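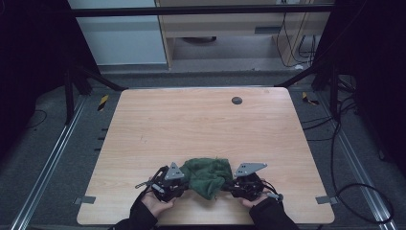
The garment care people would like a word about your tumble dryer

28 April 2026

The woman who runs the repair counter at Lamon has a drawer of cardigans that customers never came back for. She pulls one out before I have sat down. It would fit a child of six. The label says wool, hand wash, size 14.

"That one cried," she says, meaning the owner, not the cardigan.

I had come to Mindham to ask whether any of the advice we are given about looking after clothes is worth following. I should say where I started from. I wash nearly everything at 40, I own no special detergents, and I suspect most of the laundry aisle exists to sell me the same bottle in nine colours. Lamon, a two-room shop behind the bus station, mends clothes and also sells a small range of brushes, soaps and sprays, so I arrived with my arms folded.

She has been doing this for a long time and doesn't mind being doubted. "I'd doubt me as well. I've got a till."

We began with washing less, which every clothing brand now seems to recommend. I put it to her that this is a handy thing for a brand to say, as it sounds kind to the planet and costs them nothing. She agreed with that faster than I expected. "They say it and then they sell you a jumper that bobbles in a week. Washing it less won't help. It was going to bobble hanging up." But she does think people wash jeans and knitwear far too often, mostly out of habit. Jeans she airs over a door. Shirts worn next to the skin go in the machine after one wear, and she has no patience with anyone who says otherwise. "You can't air an armpit."

What about the freezer? For years I have read that putting jeans in the freezer kills the smell. She laughed at this for some time. Cold puts most bacteria to sleep, she said, and they wake up again when you put your jeans on. Moths are another matter. She does freeze wool that has been got at, in a sealed bag for two weeks, and she showed me the chest freezer in the back room where it happens. There was also a bag of peas in it.

I asked about sprays, and here we had our first real disagreement. Lamon sells a 300 ml bottle of something called Jikov, a cedar mist that is meant to keep moths off. I asked whether it works. "It smells lovely," she said. I asked again. "It might put off the odd adult. It won't touch the grubs, and it's the grubs that eat your jumper." So why stock it? "People ask for it. And they open the wardrobe to spray it, and they move things about, and moths hate being disturbed." I told her that this was an argument for opening the wardrobe. She said I was welcome to do it for free.

The repair side I found more convincing. The shop took in 994 items last year, and 354 of them needed nothing but a seam closed or a button put back. She keeps the figures in a school exercise book and let me look through it. November is the busy month, when the coats come out. Most of those small jobs could be done at home with a needle in the time it takes to boil an egg, and she says so to customers, some of whom are offended by it.

I wondered if mending really saves anyone money, given what a new T-shirt costs. Often it doesn't, she said. A patched elbow on a cheap jumper can cost more than the jumper, and she turns a fair few away for that reason. A good coat is worth relining. A shirt with a worn collar may be worth turning if you love it. "If you don't love it, cut it up for dusters and stop feeling guilty."

She runs an evening class on darning with the Montecinos community hall across the road, and I asked whether anyone who takes it ever darns again. She looked at the ceiling. "A few. One man did every sock he had and then started on his neighbours'." The rest, she thinks, enjoy the evening and go home and buy socks. I would have guessed the same, and I was glad she didn't dress it up.

On tumble dryers she will not be moved. All that fluff in the filter, she said, is your clothes. I pointed out that some of it would come off on a washing line too, and that not everyone has a garden. She allowed the second point. Her advice for flats is a rack by an open window and a longer spin, though not for wool, and never mind the label that says 100 per cent easy care. "Easy for who?"

I bought a clothes brush on the way out. I have used it twice.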